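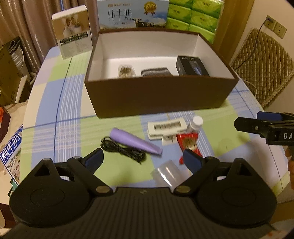
A reader called Pip wrote in after my last column to say that odds-and-ends boxes are just bins with better manners, and that if I hadn't missed a thing in two years I should tip the lot out and be done with it. Fair enough, Pip! I've been chewing on that ever since, mostly while standing over the table with a cardboard box, a coil of black cable and a brush I can't quite bring myself to throw away.

I disagree, though, and I'm going to take up my whole page doing it.

The bin-it crowd always talk as if small things were a moral failing. You've got a card of little metal bits? Shame on you. But small things are what a house runs on. When the button goes, or the hook drops off the back of the door, you don't want a clear conscience, you want the bit. I moved from Usach Street to Elberg with 700 books (counted by the removal men, who charged me for them) and I haven't gone looking for more than a handful since. The spare cable I've wanted most weeks. And which of those do people tell you to get rid of? Not the books, ever. Books make you look clever.

What I will grant is that a box like this goes bad if it's never emptied. So every January, and again whenever the lid stops going on, I put the nice checked cloth on the table and have everything out. I like the cloth for this because you can see things against it and they don't skitter about. Then I pick each thing up and ask what it's for. If I can answer, back it goes. If I can't, it sits on the cloth through supper and gets one more chance, and then it's off to the swap shelf at Mercado, where I dare say somebody takes it home and puts it in a box of their own.

Yes, I've bought proper organisers. I had two of those Sititz trays with the little walls, and they were lovely for a fortnight, but nothing in my life is the size of a Sititz compartment. The brush stuck out. The sock (there's always one sock) had to be folded into something like a sandwich. A plain shoebox sort of box doesn't mind what shape you are. Brush down one side, soft stuff in the middle, anything still in its packet in the corner, and cables looped up loosely so they don't crack. You can rummage in it, and rummaging is half the pleasure!

I know the tidy people will say rummaging wastes time. Mine takes me two minutes, and I generally come across something else I'd been wanting, so I reckon I'm in credit.

So no, Pip, I won't be tipping it out. I've been through mine this week and there's a small pile for Mercado, which I hope counts for something, and the lid goes on again. If you want a spare white cap for a little bottle, do write back.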